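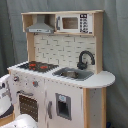 4. Mise en place de la cuisine et premiers déplacements

Le bras Vornell se règle devant la cuisine une fois que le socle est serré et que l'arrêt d'urgence a été essayé (section 3). Tant que ces deux points ne sont pas faits, laissez l'alimentation débranchée. La position de départ utilisée dans toute la suite du guide est celle où la pince se trouve devant le côté gauche du meuble, près du bouton de cuisson de gauche. C'est de là que partent les trajectoires enregistrées dans Golow, et c'est là que le bras doit revenir après chaque essai.

Les réglages ci-dessous ont été relevés à l'atelier Rutwood par Meenakshi Shukla et Ashok Semwal. Si vous montez l'ensemble chez vous, sur un autre sol ou avec un autre meuble, reprenez toutes les cotes.

4.1 Placer le meuble

1. Posez la cuisine sur un sol plat. Si elle bascule, calez-la par le dessous avec du carton dur. Pas de mousse, elle se tasse.

2. Mesurez la distance entre l'axe du socle du bras et la façade du meuble, à hauteur du bouton de gauche. La cote de référence est de 439 mm.

3. Tracez au sol l'emplacement des coins avec du ruban de masquage. Notez la date sur le ruban.

4. Poussez le meuble à la main, sans forcer, comme le ferait la pince en tirant la poignée du four. S'il glisse, ajoutez des patins antidérapants ou vissez une équerre à l'arrière.

5. Tendez le tissu de fond derrière le meuble et sur les côtés. Quelques plis ne gênent pas. Le tissu ne doit en revanche jamais pendre devant le plan de travail ni toucher le bras.

Remarque - Le plan de travail se termine à droite par un arrondi qui dépasse du caisson. Dans Golow, le modèle de collision par défaut s'arrête au bord du caisson. Ajoutez l'arrondi comme volume séparé, sinon le logiciel accepte des trajectoires qui passent à travers.

Remarque - Les traces et éraflures sur les panneaux blancs n'ont pas d'effet sur le réglage. Inutile de repeindre. Évitez surtout le vernis brillant, qui renvoie la lumière des lampes vers la caméra.

4.2 Déclarer les obstacles

Le robinet est l'obstacle le plus souvent accroché. Son bec monte, puis redescend vers l'évier, et la pince passe facilement derrière lui lorsqu'elle vient de la gauche.

1. Ouvrez le menu Zones dans Golow et créez une zone interdite autour du robinet. Prenez une marge de 54 mm par rapport au bec, y compris au-dessus.

2. Créez une autre zone pour l'étagère haute, sur toute la largeur du meuble. La hotte et le micro-ondes sont dans ce volume. Pour les exercices de la section 5, la pince n'a rien à y faire.

3. Déclarez les montants en bois comme obstacles fixes.

4. Laissez l'évier accessible par le haut uniquement. Cochez l'option Approche verticale.

5. Enregistrez le fichier sous un nouveau nom. N'écrasez pas le fichier d'origine, il sert à revenir en arrière quand une zone a été mal placée.

Attention - Les zones interdites ne sont prises en compte qu'après un redémarrage du contrôleur. Un simple rechargement du fichier ne suffit pas : l'affichage est à jour, mais le bras suit encore les anciennes limites.

4.3 Relever les points de contact

Le relevé se fait à vitesse réduite, une main près de l'arrêt d'urgence. À deux, c'est plus confortable : une personne guide le bras, l'autre valide les points à l'écran.

1. Passez le contrôleur en mode guidage. Le bras devient souple. Soutenez-le au niveau du poignet avant de valider, il peut descendre un peu.

2. Amenez la pince ouverte devant le bouton de gauche, doigts de part et d'autre du bouton, sans toucher. Validez le point K1.

3. Faites de même pour le bouton de droite, celui qui est juste au-dessus du four. Validez K2.

4. Descendez jusqu'à la poignée horizontale du four. La pince doit être tournée d'un quart de tour par rapport à la poignée verticale du placard. Validez F1.

5. Reculez franchement avant d'aller vers la droite. La poignée verticale se prend par l'avant. Validez P1.

6. Remontez au-dessus de l'évier, puis descendez tout droit. Arrêtez-vous 2 cm au-dessus du fond du bac. Validez E1.

7. Revenez à la position de départ par le même chemin et validez D0.

Si un point est refusé avec le message « Hors enveloppe », le meuble est trop loin ou trop tourné. Ne compensez pas en tendant le bras au maximum. Reprenez 4.1, étape 2.

Attention - Ne passez pas les doigts entre la façade et la pince pendant le relevé, même en mode guidage. Les enfants et les animaux restent hors de la pièce tant que le bras est sous tension.

4.4 Essai à vide

1. Retirez les objets posés dans l'évier et sur la plaque.

2. Réglez la vitesse au palier 2 dans Golow.

3. Lancez la séquence D0 - K1 - K2 - D0. Regardez la pince et pas l'écran.

4. Lancez ensuite D0 - F1 - D0, puis D0 - P1 - D0.

5. Terminez par E1. Si la pince frôle le robinet, élargissez la zone interdite vers l'avant et recommencez l'essai depuis le début.

6. Vérifiez les repères au sol. Si un coin du meuble est sorti du ruban, le maintien est insuffisant et les points sont à refaire.

Pendant cet essai, un léger bruit de frottement à l'épaule du bras est courant après un remontage. Un claquement ne l'est pas : coupez l'alimentation et contrôlez les vis du socle.

4.5 Serrage de la pince

La force de serrage par défaut convient aux poignées. Elle est trop élevée pour les boutons de cuisson, qui finissent par prendre du jeu sur leur axe. Pour K1 et K2, créez un profil à part et descendez la valeur jusqu'à ce que les doigts glissent, puis remontez d'un cran.

Pour les petits objets placés dans l'évier, utilisez le profil Prise légère. Les patins Saxena en caoutchouc tiennent mieux que les doigts nus, mais ils ajoutent de l'épaisseur. Après leur pose, refaites au moins E1.

Attention - Les patins se décollent avec l'alcool ménager. Nettoyez-les à l'eau savonneuse et laissez-les sécher avant de remonter la pince.

4.6 Arrêt et rangement

1. Ramenez le bras en D0.

2. Fermez la pince et quittez Golow par le menu Session. La coupure directe fait perdre les derniers points validés.

3. Coupez le contrôleur, puis débranchez le bloc d'alimentation.

4. À l'atelier, inscrivez dans le cahier le nom du fichier utilisé et les points modifiés.

Cotes relevées le 2/2/22. À contrôler de nouveau après tout déplacement du socle ou du meuble.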